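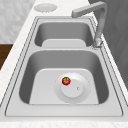
Low water pressure at kitchen mixer only, cold side fine

The house is on mains supply with a continuous flow gas heater on the outside wall, 5 metres of pipe from the kitchen. Static pressure at the garden tap reads 74 psi. Cold flow at the kitchen mixer is normal, hot is a trickle. Bathroom hot is normal. The sink is a double-basin stainless steel one set into the benchtop, so access to the mixer tails is from underneath and fairly tight. I have cleaned the aerator and it made no difference. Is the cartridge the likely fault, or should I be looking at the heater first?

Posted by Meesuk231
January 29, 2024

Moushumi Munasinghe

Leave the heater alone. If the bathroom hot is normal, the restriction is downstream of the point where the two lines split. Check in this order.

Isolation valve under the sink, hot side. Quarter-turn valves get bumped when people store things in the cupboard. The handle should be in line with the pipe.

Flexible hose. Close the valve, undo the hose at the mixer end, point it into a bucket and open the valve slowly. Strong flow means the valve and hose are both good and the fault is in the mixer. Weak flow means the hose or valve. A kinked hose or a lifted inner liner will both do this. Replace the hose, don't try to straighten it.

Cartridge. Shut off hot and cold, pull the handle, undo the retaining nut and lift it out. Look for grit in the hot inlet port. Flush the body with the cartridge out before you refit. 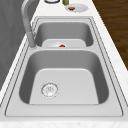 Double-basin sink, seen lengthwise.

Some mixers also have a small mesh filter where the hose screws in. It is easy to miss.

Plamum

Had the same at our place in Ledton. It was the cartridge. New one fixed it.

Sarero

Agree with the bucket test. One addition: hot water will be in that hose, so turn the heater off at the controller and let the line cool before you undo anything. If the heater was replaced recently, flush the hot line for a few minutes as well. Ours had thread tape caught in the valve and I bought a cartridge I didn't need.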